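Visit report: Plenaseo open studio, Fladport
31/05/2018

Plenaseo opened its Fladport studio to press and registered players for one afternoon, mainly to show the handheld build of Zavirum. I went for the build and stayed for the test department, which took up more of the tour than the printed schedule allowed.

The studio occupies the upper floor of a former print works. Visitors were split into two groups by badge color. Mine started in the play area and finished in hardware test; the other ran the same route in reverse. Photography of screens was not permitted.

Zavirum is a creature-collecting role-playing game. The player takes the part of a surveyor's apprentice who maps a flooded valley and records the animals living in it. Recording replaces capture. Each creature has to be observed in a set number of behaviors before it will join the party, and some of those behaviors only occur at certain water levels. The water level is controlled by sluice gates scattered over the map, so opening one route usually closes another.

The demo was limited to 18 minutes and covered the second region. Ten creatures were available. Combat is turn-based, with a two-row formation; the back row cannot be targeted by melee attacks but loses a turn whenever the rows are swapped. I found the swap penalty too heavy in the early fights, where most enemies fall in three or four turns anyway. A staff member said the value was still being tuned. The boss at the end of the region uses the rule better, since it floods the front row at fixed intervals and forces the swap.

Text size was adequate on the handheld screen. Load times between areas were short, except on entering the mill town, where the music stopped before the picture returned. I saw this on both units I tried. The map screen needs a legend; sluice gates and bridges use nearly the same icon.

Mervin Kennedy, the lead designer, gave the only talk of the day. He spent most of it on the observation system and showed two rejected versions. The first used a timing bar, which test players ignored in favor of mashing the button. The second had no visible progress at all, and players left areas believing they had finished. The current version fills in a pencil sketch of the creature line by line. It reads clearly and needs no numbers. Kennedy would not give a release window beyond saying that the next public build is planned for October. Asked about trading between players, he said that local trading is in and online trading is undecided.

The audio room was next, but the composer was away and we were shown it from the door.

Hardware test is run jointly with Friesen, a contract firm that handles compatibility work for the PC version. Their room is at the back of the building, past the server closet.
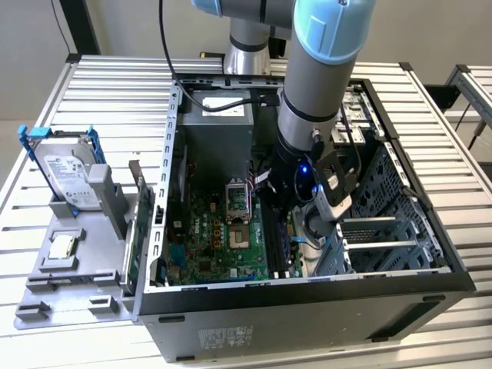

The PC version shares its save format with the handheld one, and most of Friesen's questions from visitors concerned minimum specifications. Low-end graphics cards are the present problem: the water shader drops frames when two reflective surfaces are on screen, and the fallback mode removes reflections entirely. The firm tests on full desktop towers. One was lying on its side on the slatted aluminum bench with the side panel off, and access to the interior in that position is plainly better than with the case upright. I was told that a middle setting for the shader is in progress. No figures were given for memory or storage.

Controller support on PC was demonstrated on a separate machine. Button prompts changed correctly when I moved from keyboard to pad – though the tutorial text did not, and still told me to press Enter. Remapping is available for every action except the map.

The tour ended in the lobby with coffee and a table of concept prints. The early creature designs were closer to real river animals than the ones in the build, and several had written notes on diet and nesting in the margins. Some of these notes apparently survive as journal entries in the game, although none appeared in the section I played.

Practical notes for anyone going to the next session: registration is by email through the studio's site, badges are collected at the side entrance, and the parking lot is shared with the building next door. Bags have to be left at the desk. The demo units do not keep saves between visitors, so it is worth heading straight for the eastern sluice and leaving the village conversations until last.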